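# Furnier

A hand-held gripper for recording small jobs at a desk, and the recordings made with it so far.
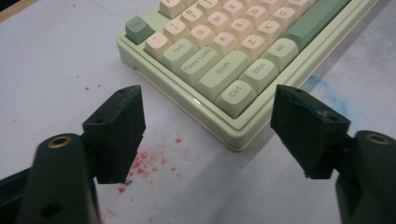 *The green keyboard on the shared bench, between the printed fingers.*

Hello, and thank you for stopping by. Furnier is a project I've been building in the evenings, partly on the kitchen table and partly at Bahrami, the shared workshop at the end of our road where I rent a shelf and half a drawer. It's a gripper you hold in your hand, with a camera on it, and you use it to pick things up and put them down while it records what you did. Later on, the recordings are meant to teach a small arm to do the same. The arm is called Rarkov, it has its own repository, and it is a good deal less finished than this one, so please be gentle with it if you go and look.

This file covers both the tool and the data, which I know is a bit untidy. I did try splitting them in two and then spent a whole evening hunting for things I'd put in the other file, so back together they went.

## What's in the folder

```
furnier/
 fingers/ printable parts, left and right
 body/ handle, trigger, camera mount
 record/ the recording script
 sessions/ the recordings
 notes/ my bench notes, mostly readable
```

There are 72 recordings in `sessions/`, and each one has its video, a file with the finger opening over time, and a short text note saying what I was trying to do. The notes are worth reading before you use anything, particularly the early ones, where what I was trying to do and what my hand did were sometimes rather different things!

## The fingers

Each finger is an arm with a pad block screwed to the tip. I printed the set I use now in dark green, which was the spool I had most of, and I've become fond of it (it's also easy to spot against a pale tabletop when you're scrubbing through video late at night). The arms are rounded because my first ones had sharp corners and they kept catching on cables.

The brass threaded inserts go in the top of each arm. Please take your time over these. Set them with a warm iron, let the weight of the iron do the work, and stop when the rim is level with the plastic. If you lean on it the insert goes in crooked, and then the bolt goes in crooked, and you'll find yourself printing another arm, as I have done more often than I'd like to write down here.

The pads are meant to be worn out and replaced. Mine are scuffed, with pale spots near the top of the right one, and the left has a ragged lower end. I keep using a pair until it starts slipping on keycaps, then swap both together so that the two sides grip alike. If you only change one, the fresh side bites harder and everything you lift turns slightly as it leaves the table. It took me most of January to work that out.

## The keyboard sessions

A fair share of the recordings are to do with the mint-green keyboard. I picked it because it asks for several sorts of movement in a small space: you can nudge the whole case straight, press a key with the tip of one pad, or pull a cap and put it back. The cream and sage caps also make it simple to write a note that somebody else can follow, as "the green one left of A" leaves little room for argument.

The tasks are:

- **straighten**: the keyboard starts at an angle and ends square to the bench
- **press**: one named key, pressed once with one pad
- **pull**: one cap lifted off and laid on the tabletop
- **refit**: the same cap put back the right way up

Pull is by far the hardest. A wide cap such as Caps Lock or Shift wants to tilt, so I start at the middle and go slowly. My advice is to leave the spacebar alone until you've had plenty of practice, and to have a cup of tea first.

For straighten, start with the fingers well open and the corner of the case between them, and come in low. If you close too early the pads ride up over the rim and you end up pressing keys you didn't mean to. I've left 5 recordings like that in the set, labelled `rode_up`, because a learner may well profit from seeing them. You can filter them out by the label if you disagree.

## The bench

All of this was recorded at Bahrami, on a bench that other people use too. The surface is a pale grey-white and it has its marks: reddish-pink splashes and speckles, a faint blue smudge. They're in the picture in a good many sessions, and I haven't edited anything out. If you train on this set alone, do be aware that your model may come to think every tabletop has red spots on it. I'd suggest mixing in some recordings of your own, on whatever surface you have to hand.

The light is uneven as well, and it changes with the time of day. Most sessions were made after 8 in the evening under the workshop lamps.

## Making a recording

1. Plug in the handle and wait for the small light to go steady.
2. Run `record/start --task straighten` (or whichever task you're doing).
3. Open and close the fingers fully, once, so the script can learn the range.
4. Do the task at an ordinary pace.
5. Squeeze and hold the trigger to stop.
6. Write your note straight away, while you still remember.

The range check in step 3 matters more than it looks. I skipped it for a while, and those sessions have finger openings that drift away from the truth. They're marked `no_range`, and I would use the video from them and nothing else.

If the video stutters, try another USB socket before you try anything cleverer. The script writes to disk as it goes and an old memory stick can't keep up with it.

## Known troubles

- The trigger spring is too stiff. After more than 6 goes in a row my hand starts to shake, and you can see it in the video.
- The screw holes in the pad blocks are a touch tight. Run a bolt through by hand before you fit them.
- The camera sees very little of what is directly under the pads when they're closed, so the last moment of a press is mostly guesswork.
- Notes are in English apart from a handful where I drifted into Persian halfway through. I'll get round to those.

## Using and sharing

Please do use it! The parts and the recordings are free to copy and change, so long as you pass them on under the same terms and keep my name in the credits. If you make a version for a bigger hand than mine I'd love to have the files, as my neighbour at the next bench can't get a finger round the trigger at all.

The recording script borrows its file layout from Tetance, the logger I wrote for my previous project, so anything that reads Tetance files will read these without changes. There's a converter in `record/` for the oldest sessions, which were made before I'd settled on that.

Questions, broken links and better ideas for the spring are all welcome in the issues. I answer slowly but I do answer, usually once the dishes are done.

Shahram Azimi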